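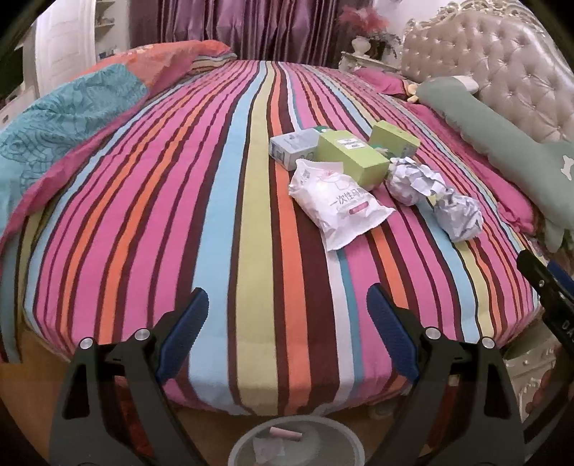 12/16/18

Dye bench, cotton swatches, second go at the madder. Bath 3 left overnight with the lid on, pH strip says 7, same as Friday. Good.

Pulled the Gollitz cotton first. Color is duller than the August lot, more brick than red. Bent thinks it's the water, I think it's the alum. We are nearly out of the old Riis alum and I topped up with the new bag, which clumps. Sieve it next time!!

Weights: 200 g dry cloth going in, 218 after rinse and spin, so the spinner is fine and I can stop blaming it.

Rub test on swatch 3622: dry ok, wet bad. Pink all over the white cloth. Repeated with a longer rinse, a bit better, still not something I'd put on a bed or a shirt. Wool strip from the same bath hardly bleeds at all. Annoying.

Sigrún wants a chalk dip before the mordant. Worth trying, but only on half the peice so we can compare.

To do
- chalk dip, half swatch
- ask Ollance if the bran is still in stock
- new labels, the ink ran on teh last set
- Bent: hot plate left is slow again, use the Vurko one

Light test strips are in the south window, covered on one side. Do not move them. Check after the break.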